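Search reviews, topics, brands
Enter keyword
Go

We use cookies to make this site work and to see which reviews people read. Accept all / Manage settings

Pestum light wood table, long-term review
By Moushumi Munshi
Updated Mar 19, 2018

I bought this table in October from the Sivakumar showroom in Estport, mostly on the strength of the sales card, which promised a finish that "shrugs off daily life." I have a daily life. I wanted to see how that would go.

First, the good part. It went together in under an hour with two people (thanks, Arif) and it stands level on carpet, something my last table never managed. No wobble when you lean on a corner. The edge is straight and clean, and I haven't snagged a sleeve on it yet.

The top is a veneer. The card by the register said "real wood surface," and I suppose a thin layer of real wood counts, but you have to turn the card over to find the word veneer, and I think plenty of shoppers won't. The color is a pale honey beige. In the showroom it looked whiter to me, so if you're matching it to other furniture, ask for a sample and take it home. The grain is fine and close, with a big wavy dip toward the middle of the panel. I like the wave. My brother-in-law Pranab says it makes him feel seasick when he's trying to read. You can't choose your panel, so you get whatever pattern is in the box.

Now the finish, the reason I'm writing this at all.

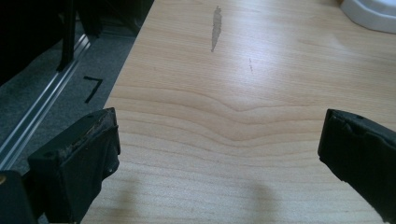

The gray mark on the tabletop, with a much fainter streak near it.

I can't tell you when the gray mark got there or what did it. I spotted it one morning while clearing up. It could be something that smeared and set, or it could be the finish wearing through, and I've gone back and forth on that. I tried a damp cloth, then a little dish soap, then the Gredport wood cleaner the store sells next to the tables for 19 dollars. None of them made a difference I could see. I stopped there, because the care sheet says anything stronger can dull the surface.

I emailed customer service. Menaka Nanayakkara wrote back after six days, very politely, and said marks on the top are "generally considered use-related." I asked what use the table was supposed to be for. She offered me a voucher for more of the cleaner.

The faint streak bothers me less. You have to go looking for it, and the sheen helps hide that kind of thing. The same sheen is annoying under a lamp, though. I've ended up working at the other end of the table in the evenings.

Price: 503 dollars when I bought it, before delivery. For that money I'd expect either a tougher finish or a clear answer about what the warranty covers. I got a care sheet in small type. A friend, Adebayo Nnaji, has an older table from the same maker and swears by it, but he keeps a cloth on his all year, so I don't count that as evidence.

Would I buy it again? At a good discount, maybe, for a room where it would mostly hold a plant. As a work or dinner table, no, unless you plan to cover it, and then you're paying for a grain you'll never look at.

Steady: yes
Easy to put together: yes
Finish: poor for the price
Customer service: quick with vouchers

2.5 out of 5

Get new reviews by email. Enter your address and join 2,447 other readers. Unsubscribe any time.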